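Nalholm Member Help
Workplace Plans – Rollovers and Transfers

Moving an old employer plan after a job change

Submitted by a member, 17 Jun 2026

I left Ezeani in April and began work with a new employer whose retirement plan is administered by Venari. My balance with the former plan is a little over the minimum for leaving money in place, and I have received a letter asking me to choose between keeping the account where it is, moving it to the new plan, or taking a cash payment. The letter also mentions an outstanding plan loan of $1,732. I would like to know the following. First, does the loan have to be repaid before the account can be moved? Second, if the check is made out to me personally, is tax withheld? I am 41 and do not need the money at present.

2 replies

Reply from Aisyah Sinaga, Member Services

Thank you for your inquiry. The two matters should be considered separately.

With respect to the loan, the terms are set by the plan of your former employer. Many plans permit a departing employee to continue making payments for a limited period, while others treat the unpaid amount as a distribution soon after employment ends. Please request the loan provisions in writing from the plan administrator. If the $1,732 is treated as an offset on account of your leaving employment, you may generally contribute the same amount from your own funds to an IRA or to the new plan by the due date of your federal tax return for that year, including extensions. An amount replaced in this manner is not counted as income. The remainder of the account can ordinarily be moved whether or not the loan has been repaid.

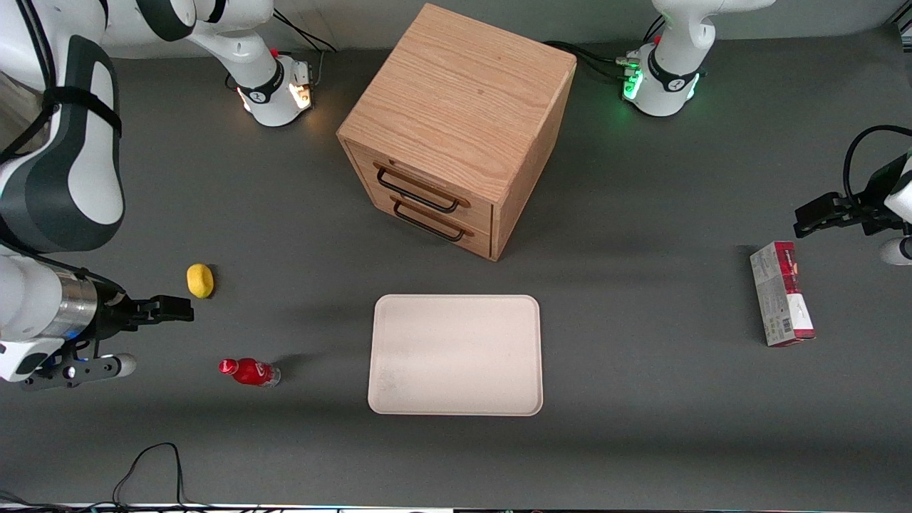

Page 2 of 3

With respect to the check, a direct rollover is the usual choice for members who do not need the funds. The payment is made out to the new plan or IRA provider for your benefit, and no federal tax is withheld. If the check is made out to you personally, the administrator is required to withhold 20 percent of the taxable amount. You would then have 60 days to complete the rollover, and you would need to supply the withheld portion from other savings in order to move the full balance. Any part not moved is taxable – and at your age an additional 10 percent tax may apply.

Before submitting the form, please confirm that the Venari plan accepts incoming rollovers. It is not obliged to do so. You should also ask whether any part of the old account consists of Roth contributions, as these must be directed to a Roth account.

Was this reply helpful? Yes / No

Reply from a member

I moved an account out of Nevar under similar circumstances. The old plan charged a closing fee of $30, deducted before the transfer, and mailed the check to my home although it was payable to the new plan. I was required to forward it. Kindly verify your mailing address with them. I cannot comment on the loan, as I did not have one.

Was this reply helpful? Yes / No

Related topics
Small balances and automatic payment
Naming a beneficiary after a rollover
State tax withholding on distributions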